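Ticket: Subtitle drift on feature playback, reels 3 to 5
Product: Curniline Playback Server
Status: Closed
Opened: 2018-02-24
Site: Sonelberg, screen 2 (380 seats)

Reported problem

English subtitles on the feature fall behind the dialogue from the start of reel 3. The first two reels are correct. At the start of reel 3 the delay is 14 frames, and it stays at that value until the credits. The lead actor has a long telephone speech in reel 4, delivered quickly, and the lines there appear after he has moved on to the next sentence. Two patrons complained after the evening show.

The film is the Ševčík comedy in its original language with English subtitles. The same drive was ingested on screen 1 and plays correctly there.

Environment

Server software: Curniline, current stable release
Subtitle rendering: projector, not server
Sound processor: Zimier, audio delay set to 37 ms
Package: original version plus one supplemental package containing the English subtitles
Free storage at time of fault: 500 GB

Checks made

1. Played reel 3 on its own from the content list. Subtitles in sync. The fault only appears when the reel is reached from reel 2 in the same playlist.

2. Set the audio delay on the Zimier unit to zero. Lip sync became slightly worse, as expected, and the subtitle error did not change. Delay restored to 37 ms.

3. Deleted the supplemental package and ingested it again from the drive. Hash check passed on all files. No change.

4. Switched subtitle rendering from projector to server. In sync through reels 3, 4 and 5. Switched back to projector and the fault returned.
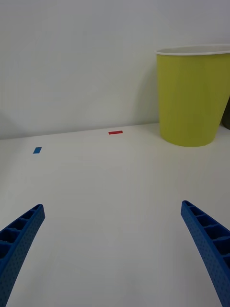
5. Compared the playlists on both screens. Screen 2 has an automation cue at the end of reel 2, left over from a show with an interval. The cue closes the dowser and opens it again with no pause between. Screen 1 has no such cue.

6. Removed the cue on screen 2 and played from the last five minutes of reel 2 into reel 3. Subtitles in sync. Put the cue back and the 14 frame delay returned.

Cause

The cue sends two commands to the projector at the reel boundary. The projector handles these before it loads the next subtitle file, and the subtitle clock starts late. It is not corrected until playback is stopped. Picture and sound are timed by the server and are not affected.

Fix applied

Cue deleted from the playlist template on screen 2. Templates on the other screens searched for the same cue - one more found, on screen 4, and deleted. Full feature played overnight with subtitles checked at the start of each reel. No delay seen.

Notes for site

If an interval is needed, place the cue at least two seconds before the reel end, or use a separate playlist for the second half. Do not change the audio delay to correct subtitles. The two settings are not linked.

A request to load the subtitle file ahead of automation commands has been passed to development. Planned for the May release, not confirmed.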